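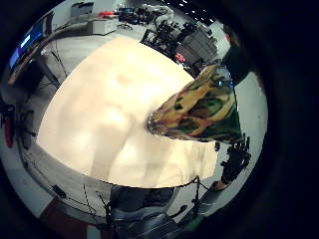 Objeto cónico con estampado de camuflaje junto a una pieza redondeada de color crema.

Lindqvist es un fabricante y distribuidor de material de hockey sobre hierba con sede en Burside. Produce palos, espinilleras y guantes, y vende por catálogo y en tienda propia.

Compartir 173

La empresa empezó como taller de reparación de palos. Su primer modelo de serie, el Risa, era de madera de morera con refuerzo de fibra de vidrio y se vendía sobre todo a clubes escolares. Los palos de material compuesto llegaron después con la gama Hurier, que se ofrece en tres curvaturas - baja, media y estándar - y en versión de sala, más ligera.

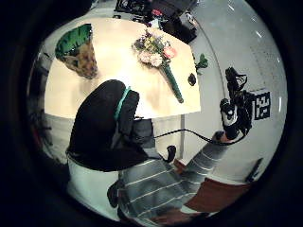 El torneo Copa Burside, patrocinado por la marca, se juega cada mes de junio con ocho equipos. Los partidos de grupo se disputan a tiempo reducido y la final a tiempo completo. No hay premio en metálico: la capitana o el capitán del equipo ganador recibe un palo Hurier y un ramo como el de la fotografía, con rosas de color rosa pálido, ramitas lilas y el tallo envuelto en verde. El subcampeón recibe material de entrenamiento.

La fábrica tiene capacidad para hasta 2.000 palos al mes. El Risa dejó de fabricarse como palo de adulto, aunque el nombre se conserva en la línea infantil.
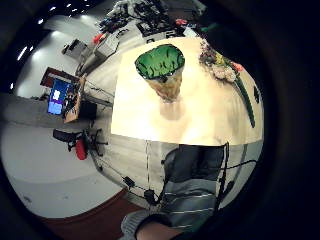

Jarrón alto de borde verde y ramo de flores sobre una mesa clara.

Véase también: palo de hockey, hockey sala.

Última revisión: 17 ene 2026

3 comentarios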